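Omance Forums > Arms and Grippers > Data collection

Thread: how much do you mess up the table between demos?

putetti_fan
Starting a pick and place set, toy kitchen stuff, teleop. Got 527 episodes so far and the policy is garbage on anything that isn't dead center. Resetting to the same layout every time bc it's fast. Is that the problem or do I just need more?

gearslop
thats the problem. move your stuff

Workneh_lab2
Disagree a little. Same layout is fine for a first sanity check. If it can't learn ONE layout you have a bug, and you want to know that before spending a week on it. Then start moving things.

gearslop
sure but 527 of one layout isnt a sanity check lol

putetti_fan
ok fair. was going to stop at 757. how far do you move them? few inches? whole table?

halfduplex
Whole table. Swap what's out too. And leave clutter the arm never needs to touch, otherwise it learns "go to the only thing there". Couple from ours, same table, different views: 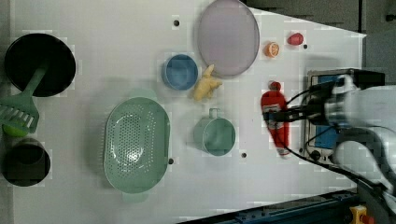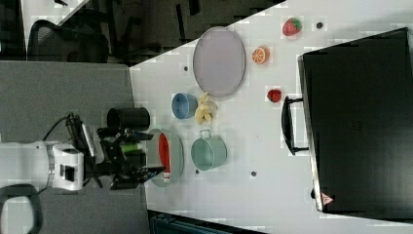 Red thing is what the gripper's at in both, the rest is mostly just company for it.

putetti_fan
Do I need to throw out the 527 I already have?

halfduplex
Keep them, but sample them less. Put the new varied episodes in every batch and let the old ones be a small share. Throw out only the ones where you fumbled the grasp and kept recording.

gearslop
id throw them out. did the mixing thing in Fudgate last year and it kept drifting back to the old spots

Workneh_lab2
That's a weighting issue imo, Fudgate samples evenly by default unless you change it. Old data also has your good smooth grasps in it. Wouldn't bin that.

gearslop
i did change it. still drifted. maybe my new set was too small, idk

nightbatch
Other thing, keep a held out layout. Pick 4 arrangements, write them down, never record demos on them, only test there. Otherwise you're guessing wether it got better.

putetti_fan
4 enough?

nightbatch
Enough to start. I use 6 now. Tape marks under the table edge so I can set them up the same way again.

Workneh_lab2
Also vary the start pose of the arm. People move the objects and forget the arm always begins in the same place. Bit me hard.

halfduplex
^ this. And write the instruction text when you record, not after. Labeling later from video is miserable and half the labels come out wrong.

putetti_fan
did not think about start pose at all. ok plan is new layout every episode, random start, 4 held out, keep the old ones at low weight

gearslop
every episode is overkill, you'll quit by lunch. every 6 or so

halfduplex
Every episode. Just shove things with your hand, takes seconds, doesnt need to be pretty

gearslop
agree to disagree. post numbers when you have them

putetti_fan
will do, recording agian tomorrow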